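Ticket 1212
Subject: Lid on small-parts box will not stay shut
Product: Prellden storage box, white base, green lid
Bought from: Skirkow
Opened by: Venkatesh Alva
Status: Open (reopened twice)

Original report

The lid pops up at the front corner on its own. I press it down, it clicks, I walk away, and when I come back there is a gap I can get a finger into. It has done this since April. The label it came with says "stays closed when carried." I carried it across the room with both hands and the lid came up before I reached the shelf.

I would like a lid that closes. I don't want a coupon.

Reply from Skirkow support

Thank you for reaching out. A lid that does not close fully is almost always caused by overfilling. Please remove items until the contents are below the fill line and try again. If this solves the problem, no further action is needed and the ticket will close by itself.

Reply from Venkatesh Alva

There is no fill line. I took everything out and looked on all four walls, inside and outside, with a flashlight. If there is one on other boxes, it didn't make it onto mine.

I also don't accept "almost always." How many people wrote in, and how many of them were told to take things out and then gave up? That would look the same on your end as a fix.

Still, I said I would try, so I will keep a log here. Please don't let the ticket close by itself again. It has done that twice while I was waiting for you.

Step 1. Empty box, lid closed

Tipped the parts out onto a towel. Closed the lid on the empty box and left it on the shelf overnight.

Result: closed in the morning. I expected support to be very pleased with this, so let me say right away that one night with an empty box proves very little. I don't own a storage box to store nothing in it.

Step 2. Empty box, carried

Same walk as before, table to shelf, then back.

Result: stayed shut going, opened a crack coming back. This was with nothing in it. I repeated it and it stayed shut both ways, so make of that what you like. My own guess is that the front catch only holds if you happen to press right in the middle. Pressing at a corner also gives a click, and that click means nothing.

Step 3. Half full

Put back enough parts to cover the bottom and then some. Shook it level. Closed it, pressed in the middle, waited 40 minutes.

Result: closed. Then I pressed at the left corner and let it sit for the same time. Gap at the front when I came back.

So there are two things going on, and support has only talked about one of them.

Step 4. Full, the way I normally keep it

I put the rest back. The parts are short and narrow and they go in whichever way they fall. There is no layering and no sorting, and I'm not going to start lining them up like silverware to please a lid. Support asked whether the table was level.

The box is on the table below, lid standing up at the back, parts lying in every direction. The table sits on carpet. I put a level on it lengthwise and crosswise and it reads flat both ways, which I would not have bet on.
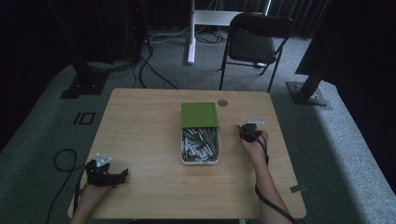 Step 5. Full, after a shake

Shook the box side to side until the pile settled, then closed the lid and pressed in the middle.

Result: shut for 13 minutes, then popped. I was sitting right there and heard it.

On the second try I smoothed the top layer with my palm first. That one held until evening, when I opened it myself to get something out. After that I couldn't get it to hold again without smoothing. So yes, the filling matters. I'm willing to write that down. I am less willing to agree that it is the whole story, given what an empty box did in step 2.

Reply from Skirkow support

Thank you for the picture and for the detailed notes. Based on the image, the contents appear to be overfilled. We recommend removing items until the contents are below the fill line. We have also noticed that small items lying at an angle can press on the underside of the lid. Would a second box be an option for you? We can offer one at a reduced price.

Reply from Venkatesh Alva

I have asked where the fill line is. You have now mentioned it in two replies. Please send me a picture of one, on any box, with an arrow.

I agree about the angle. A part that ends up standing on its end will push on the lid. What I'd like to know is why a box sold for small parts can't take small parts as they come. It says "for hardware, crafts and odds and ends" on the label. Odds and ends are not known for lying flat.

As for the second box: if the catch on the first one is bad, I will then own two.

Note passed on by Skirkow from the maker

We asked Antoniadis, who handles the molding for this line. Their answer, pasted as received:

"Lid may take a bend if stored open for long periods. Advise customer to store lid closed. If lid has taken a bend, place on flat surface with weight on top, 10 hours, at room temperature. Do not use hot water."

Step 6. Is the lid bent?

At last, something I can check. Took the lid off and laid it face down on the table. Pushed on each corner in turn.

Result: it rocks. Front left is the high corner, and that is the same corner that lifts. It isn't much, about what you would get by sliding a postcard under it.

I do leave the lid standing open a lot. I work out of the box, so the lid is up for most of the afternoon. I don't see how else a person would use it. But I will grant that this is the first explanation that fits both the full box and the empty one.

One thing to watch if you try this at home. My table has a round hole with a metal ring in it, near the back edge, and there is a little metal clip sticking out at the side. The first time, I had the lid lying across the ring and it rocked for that reason alone. Move it to a clear part of the top and do it over. I nearly sent in a wrong result and would have deserved the answer.

Step 7. Flattening

Lid face down, a cutting board on top, a stack of catalogs on the board. Left it for the 10 hours, start before breakfast, finish at supper.

Result: still rocks, but less. The postcard no longer goes under, a sheet of printer paper does.

Ran it again overnight. No change that I could measure, which makes me doubt the first result a little too. It may be that I pushed harder the first time around.

Step 8. Flattened lid, full box

Lid back on, parts smoothed, pressed in the middle.

Result: shut overnight. Carried to the shelf and back with no gap.

Then pressed at the corner on purpose. Popped before I had my coffee poured.

Step 9. Flattened lid, full box, not smoothed

This is the one I care about, as it is how the box will get used on any normal day.

Result: mixed. It held the first time, popped the second, held the third. I took a handful of parts out and put them in a jar, and after that it held every time I tried for the rest of the day, as long as I stayed away from that corner.

Reply from Skirkow support

We are glad to hear that the problem has been solved!

Reply from Venkatesh Alva

It has not been solved. Please read steps 8 and 9.

Where things stand:

Pressed in the middle, with a flattened lid and a handful less in the box, it stays shut. I have a jar now that I didn't have before.

Pressed at the front left corner, it clicks and then opens, full or half full. The click is the worst part of it. If it didn't click I would know it wasn't closed.

I don't know how long the flattening lasts. My lid will be standing open again this afternoon, and I expect the bend to come back. I will check with the sheet of paper and report.

What I am asking for: one replacement lid, green or any color you have, checked on a flat table before it is mailed. I will run steps 2, 5 and 9 on it and post the results here whichever way they come out. If the new one rocks straight out of the bag, then Antoniadis has some explaining to do about "stored open."

Also still waiting for the picture of the fill line.

Reply from Skirkow support

A replacement lid has been requested from the Prellden warehouse. We have forwarded your question about the fill line. Auto-close has been turned off for this ticket.

Reply from Venkatesh Alva

Thank you for turning that off. Paper test this evening, after an afternoon with the lid up: the sheet goes under, and so does a second one on top of it. The postcard doesn't, yet.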